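Part 4: Teaching the arm to pick up a plank

Right, so the arm is bolted down, the gripper closes when you tell it to, and you've got the Pasaribu simulator running from Part 3. I do every new grip in the sim first and I'd beg you to do the same, my workshop door still has the dent from when I didn't!

1. Load the room file and pick "plank" from the parts list. Leave the tiled floor switched on, as the pattern makes it much easier to judge how far away things are.

2. Set the grip force to 60 and the speed to 49. (Chanida Wannasri runs hers at 90, but she's braver than me.)

3. Bring the gripper down over one end of the board and close the fingers. Leave a bit of wood standing above them.

4. Raise the wrist slowly and stop while the board is still on a slant. Don't go for a full lift yet.

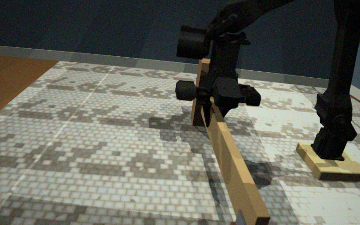
Fig. 7. Plank held at a slant, fingers closed near the top end.

5. Orbit the view and look at the grip from both sides. If the fingers have gone into the wood, drop the force to 53 and go back to step 3.

6. Happy with it? Save the pose as "slant_hold". Part 5 asks for it by that name, capitals and all, so please don't get creative.

Note: shadows slow my old laptop to a crawl. You can switch them off under View, though I like having them on for steps 3 and 4.

CAUTION: Before you send a saved pose to the real arm, clamp the base, clear the bench and keep a hand on the stop button. Run it at the lowest speed the first time, and keep your fingers well away from the gripper until the power is off.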